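# El nivel

Las cuatro de la tarde y el techo seguía sin colgar. Kha Ông miró la línea verde en la pared, luego el reloj, luego otra vez la línea.
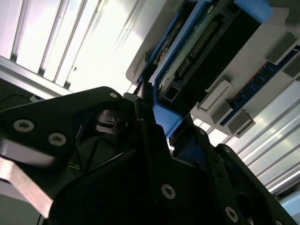
– Está torcida –dijo el chico.

– No está torcida. Se nivela sola.

– Pues la veo torcida.

Febrero, frío, la obra de Mridha sin ventanas todavía. Plásticos en los huecos, el viento dándoles palmadas. Kha Ông se agachó junto al trípode. Un Enulport viejo, carcasa rayada, la correa remendada con cinta de electricista. Se lo había comprado a un escayolista que se jubilaba y que le dijo al dárselo: no lo prestes. No lo había prestado. Bueno, una vez.

Golpecito con el dedo. La línea tembló, buscó, se quedó quieta. En el mismo sitio.

– ¿Ves? Es el edificio.

– ¿El edificio está torcido?

– El forjado. Cae dos dedos hacia el patio.

El chico se rio. Luego dejó de reírse porque Kha Ông no se reía. Dos dedos. Y el encargado de Cellden venía a las seis con la hoja de entrega, y en la hoja ponía techo terminado, y el techo eran 168 placas apiladas contra un pilar y un montón de varillas en el suelo.

A ver. Pensar. Si seguían el forjado, el techo saldría paralelo a la losa y bonito desde la puerta, pero la mampara de cristal venía cortada a escuadra de fábrica y no iba a cerrar ni rezando. Si seguían la línea, había que cortar todas las varillas del lado del patio. Una por una. Distintas.

– Trae la sierra –dijo.

– ¿Todas?

– Todas las de allí.

Y cortaron. Él medía desde la línea, cantaba el número, el chico marcaba y cortaba. Sin hablar de otra cosa. Al rato los números ya no parecían números, parecían nombres de gente. El polvo de metal en las mangas. El chico se equivocó en una, la tiró, cogió otra. Kha Ông no dijo nada. A su edad él tiraba más.

A las cinco se fue la luz. Toda la planta. El cuadro provisional, seguro, otra vez los del ascensor con el compresor. Oscuro de golpe, gris el plástico de los huecos, y en mitad de la sala la raya verde, entera, cruzando los pilares, la escalera, la chaqueta del chico.

Se quedaron los dos parados.

– Parece agua –dijo el chico.

Kha Ông pensó en la casa de su madre, en la marca de la riada en el pasillo. Una raya marrón a la altura de su pecho de niño, recta como no había nada recto en aquella casa. Su madre nunca la pintó. Le pasaba el trapo por encima y por debajo y la dejaba estar. Tres mil veces habría pasado él por delante, con la mochila, con la bici, con la maleta al final.

– Sí –dijo–. Un poco.

Volvió la luz. El chico parpadeó, cogió la sierra.

El encargado llegó antes de la hora, claro, con el casco limpio y un café en vaso de cartón de Ulurine. Miró arriba. La perfilería puesta hasta la mitad, ni una placa.

– Esto no está.

– No.

– Me dijiste hoy.

– Te dije hoy con el suelo de arriba derecho. Mira.

Le señaló la línea y le puso el metro en la mano. El encargado midió en la puerta. Midio junto al patio. Volvió a la puerta, por si acaso, y el café se le fue enfriando encima de las placas.

– Joder –dijo.

– Ya.

– ¿Y esto quién lo firmó?

Kha Ông se encogió de hombros. El encargado sacó el teléfono y se fue hacia la escalera hablando bajo, luego menos bajo.

– ¿Seguimos? –preguntó el chico.

– Coge el otro extremo. Y quita el café de ahi, que nos lo cobran.

Subió a la escalera. Enganchó la varilla, bajó el perfil despacio, despacio, hasta que el verde le tocó el canto.

– Ahí –dijo el chico desde abajo–. Ahí, quieto.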